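Who Pays When the Wood Goes to the Power Station?

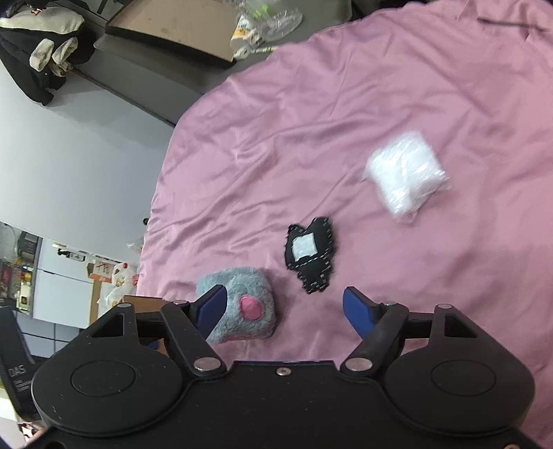

In Clordale the price of firewood went up two winters in a row, and many people there blame the weather. The man I met in July has another explanation. He sold firewood in the valley for most of his working life, and he asked me not to print his name, as his son still does business with the mill. We sat in his kitchen from nine in the morning until lunch. He talked slowly and corrected himself often, and I have tried to keep his words as he said them.

"Before the pellet plant, the small wood was ours," he told me. "The tops, the crooked trees, what the sawmill did not want. You paid the forest owner a little money, you cut it yourself, and in autumn you sold it to families. It was not a good business but it was a business."

The pellet plant belongs to a company named Olis. It opened outside the town to supply a power station which used to burn coal. The power station receives a public subsidy for every unit of electricity made from wood, on the ground that trees grow again and the carbon is taken back from the air. I asked him what he thinks of this ground.

"A tree grows again, yes. I planted some of them, so I know how long it takes. The one by my gate is older than my son and you would not get one week of heating from it. They burn it in some minutes and they write in a paper that nothing happened."

He does not call himself an enemy of the environmental movement. He was a member of a river group when he was younger, and he stopped paying only when the group wrote in favor of the plant. He is still angry about that letter. He brought it to the table in a plastic folder and read me one sentence of it twice, the sentence that said local households would "share in the benefits."

"Which benefits? I had customers who bought three loads every year. When I stopped, they were buying one load and putting on coats. These are people with small pensions. The subsidy comes from their electric bill, and then the same money is used to buy the wood they wanted to burn. So they pay two times."

I wanted to know the numbers. He kept a notebook of his sales, and he let me copy from it. A load for which he asked 89 dollars before the plant opened cost 111 dollars after its first year. In the last winter he worked, it was 213. He admits that a part of this is diesel and the price of a new saw, and that he himself charged a little more when he saw that others did. "I am not a saint in this story," he said. "But I could not buy the wood for the old price, so I could not sell it for the old price. This is simple."

Olis sees the matter in another way. In a brochure that is given out at the town hall, the company says that it takes only material of low value and that it has created 100 jobs, counting the truck drivers. I asked him if this is wrong.

"The jobs are real. My neighbor has one and I am glad for him. But low value, for whom? It had low value for the sawmill. For a woman with a stove it had a very high value. When somebody from an office says a thing has low value, you should ask who was using it."

The forest on the Wosness side is where he sees the change most. The owner there used to thin the trees every few years, and now whole slopes are cut in one season and planted again in lines. He says the road is broken in spring and the stream is brown after rain. On this point I have only his word, and the regional office did not answer my two letters before this text was finished.

What would he do instead? Here he was less certain than I expected. He does not want the coal back. He remembers the dust on the window sills, and his father coughed all his life. He spoke for a while about the Siriwardena scheme, an old proposal to keep a part of every cutting for household sale at a fixed price. It was discussed in the county and then dropped, and he thinks it was dropped for the reason that it had no large company behind it.

"I would stop the subsidy for whole trees. Sawdust, bark, fine, give them something for it, no one heats a house with sawdust here. And I would insulate the houses first. If you spend the same money on roofs, the old people are warm and the tree is still standing. I said this at the meeting and they thanked me for my contribution."

I asked if he heats his own house with wood. He does, with what he had left when he closed the business, and he thinks it is enough for two more winters. After that he will see. His son wants him to put in a heat pump. He has looked at the price, and he would like somebody to explain to him how loud it is at night.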